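Bench notebook, textiles, Clellance
May, started 9.35, kettle still warming up

Back on the cloths. The plan left over from last time says "sort out the purple one", in my handwriting, with no indication of what I thought that meant.

Stock as it stands. The purple terry is the Zimwood, bought on the strength of the label, which claims 500 grams per square metre. I cut a test square from its twin and weighed it on the kitchen scales, and got a figure so far below 500 that I blamed the scales, then the square, then my scissors. To be repeated on the proper balance when Arcombe give it back. The mint-green one is from the Mazurek pack. It behaves itself, it goes flat when put down flat and I have little else to write about it. I would buy more of those if the pack didn't also contain the orange ones.

Washing: both cloths done at 40 twice, no softener. Somebody has put softener in the machine drawer again, so I ran a blank rinse first. Purple has been bleeding a bit. The rinse water looked like squash. Do not wash it with the mint one, whatever the label says about colourfastness.

Set dressing unchanged. White top against the brick wall, with the book, the clear bottle and the flowers along the back. I had argued for taking these away so there would be less to knock over, and was told a cloth never gets folded on a bare surface in anyone's real house. Fair enough. The book is the handsome one, dark red with the gold crest, and I have yet to hear of anyone opening it. Flowers are where they always are. The little round hole in the top near the vase continues to serve no purpose that I know of, apart from swallowing a pen lid in April.

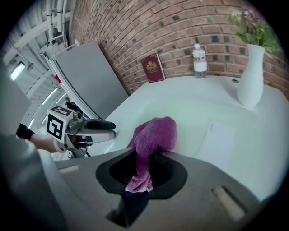

Purple terry, bunched up. Book, bottle and vase along the wall.

Notes on the purple terry, morning:

Terry does not keep a crease. Press a fold into it and it lifts again at the edge, slowly, like something thinking it over. Leaving it folded under a weight for 35 minutes helped for as long as it took me to fetch the ruler.

It also grabs itself. Loops catch loops, so a corner pulled out of the heap tends to bring the neighbouring corner along. Shaking it out first is the obvious cure and makes lint, which then lives on the white top. Lint roller is in the second drawer, under the tape. Put it back there please.

Corners are hard to find by eye. With this pile a corner in a heap looks much the same as any other lump in a heap. I would like a contrasting thread stitched at each one. Wrote this down in March as well. The thread was ordered from Zimwood and they sent ribbon.

Scoring. We agreed on the flatness sheet, marked out of 100, and I still think it is too generous. The mint one got 93 on a day when it had an obvious ruck down one side. Purple got a 7, and I stand by that 7. Suggest we mark down for any edge standing proud of the cloth below by more than a finger's width, and say whose finger.

After lunch: tried the mint one laid out square as a base, with purple on it. The idea (from the Arcombe list, item "layered linens") is that the under-cloth gives a nice clear outline to fold to. It does show up well, purple on pale green, I'll admit that. What I didn't allow for is that the base slides. Tug the terry and the mint comes along for the ride. A few dots of rug grip underneath might do it, or a heavier base cloth, or lower standards.

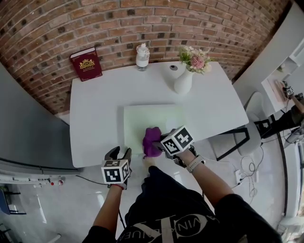

Mint square laid flat, purple on its lower edge. Flowers at the back.

Decided to keep the mint flat and start purple on the lower edge each time, otherwise we can't compare one go with the next. Mark the starting place on the mint in tailor's chalk. Check first that the chalk comes out, on one of the orange ones.

To do
Rug grip, the thin sort
Proper balance back from Arcombe, ask again
Return ribbon to Zimwood, ask again for thread
Change the water in the vase
Tea towels from the Mazurek pack still need their first wash, SEPARATELY from purple

Stopped 4.35. Purple is on the airer, mint is in the drawer, and I've taken the softener home.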